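Call for Operators: Repeat-Placement Study, Manipulation Methods Group

Jenbridge is recruiting paid participants for the second phase of a research study on teleoperated manipulation. The study tests a method for labeling the outcome of a placement task from fixed-camera stills taken before and after the arms move, without reference to the motion recorded between them. Phase one is closed. Phase two opens in May and needs operators with steady hands and a tolerance for repetition.

Background

The task is called rack loading. An operator drives a two-arm station and moves a plate from the tabletop into a wire rack that already holds others. The rack is thin, the plates stand close together, and the last position leaves little clearance. A placement counts as complete only when the plate stands on edge in the rack and both arms have withdrawn from the view of the fixed camera.

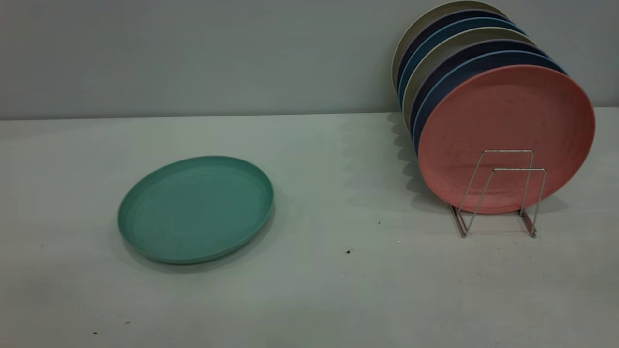 Start condition: one plate on the table, seven in the rack.

In phase one we recorded 2,450 placements. Each was labeled twice, once by a person watching the full recording and once by the still-pair method. The two labels disagreed on 426 placements. Most of the disagreements fell into one class: a plate that had entered the rack but was leaning on its neighbor, which the person marked as complete and the method marked as uncertain. Phase two is designed to find out whether that class shrinks when operators follow a stricter release procedure.

What operators will do

You will control both arms from a seated console. A session consists of 70 placements with a break at the midpoint. Before each placement you will be told which arm to use and whether to grip at the near rim or the far rim. You will then lift, carry, rotate, insert and release.
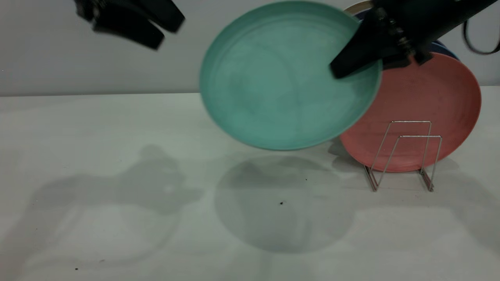

The carry segment is where operators differ most. Some rotate the plate early and approach the rack with it already upright, while others hold it tilted until the last moment. We do not prescribe either approach. We do ask that you choose one during training and keep to it for the whole session – changes of technique within a session make the release timing difficult to compare.

You will also complete a short written log after each block. The log asks for the number of regrips, any contact with the rack, and your own judgment of whether the final placement was stable. Your judgment is recorded before you are shown either label.

End condition and scoring

Scoring is based on the final still. The method compares the rim bands in the rack with those in the start still and returns complete, incomplete or uncertain. Operators are not ranked on this result, and pay does not depend on it.
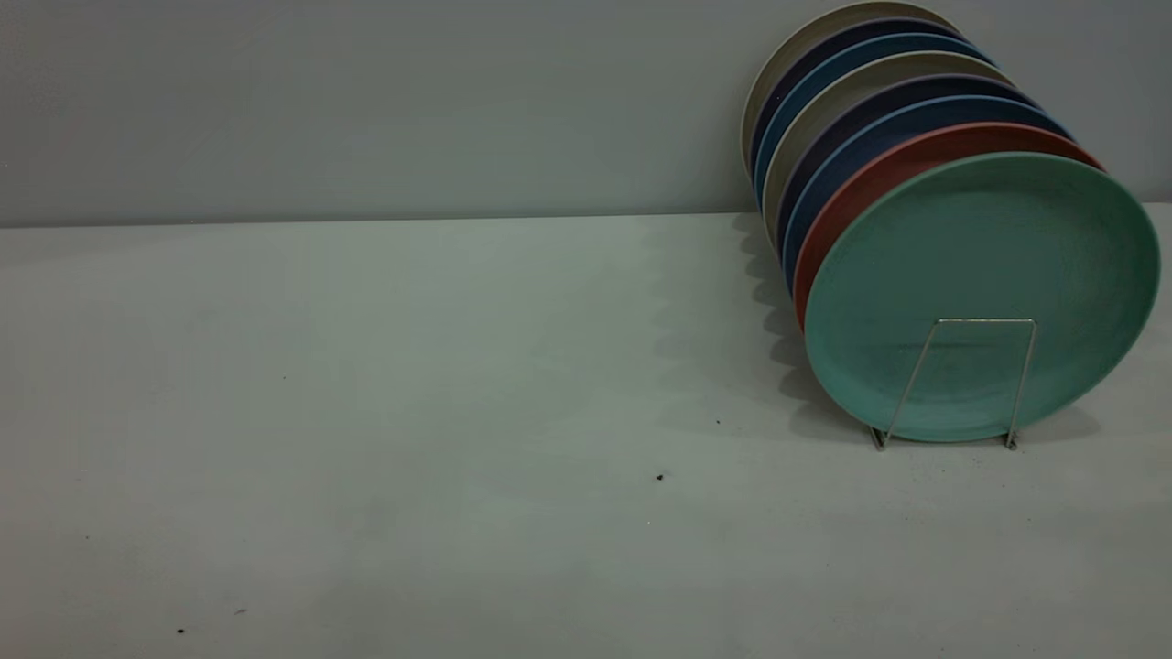 Plolent, commenting on the draft protocol, objected that a still can't separate a stable plate from one that is about to slide, and asked for a second still after a fixed delay. We have adopted the request. Phase two takes 2 end stills per placement, and a placement is labeled complete only if both agree. Sessions will run slightly longer as a result.

Wrist views

Each arm also carries a wrist camera. These streams are recorded for every placement but are not used by the still-pair method, and part of the phase two analysis will test whether they should be. Close range is the main difficulty. A wrist view can be filled almost edge to edge by one pale, soft-focus surface, with a single black finger rising from the bottom and very little else to locate it by.

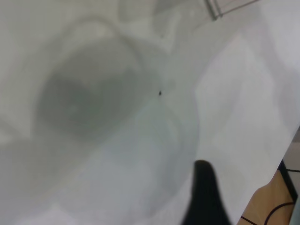
Annotation is a separate paid role, open to operators and to applicants who don't want console work. Annotators go through wrist stills and mark each as usable, partly usable or unusable for locating the gripper. The guide sets a low bar for partly usable: one fixed reference is enough, such as the small area of brown surface with a black cable across it in the lower right corner of a view that is otherwise nearly all white. Stills with no such reference are marked unusable, however sharp the finger appears.

Requirements

Applicants must be 18 or older, have normal or corrected vision, and be able to use both hands independently for extended periods. Prior teleoperation experience is useful but not required. Training is given on site and is paid at the session rate. People who took part in phase one may apply for annotation work but not for operator sessions – they have already seen their own labels.

Equipment and data

The consoles are supplied by Bachmann and the analysis software is maintained by Orkent. We record arm positions, camera streams and your written log. We do not record your face or voice. You may withdraw at any time, and may ask for your sessions to be removed up to the point at which the dataset is frozen.

How to apply

Send a short statement of interest to the Jenbridge study office with your availability for May. State whether you are applying as an operator, an annotator or both, and list any hand or wrist condition that may affect console use. Selected applicants will be offered a training slot at 9:30 a.m. or 1:30 p.m.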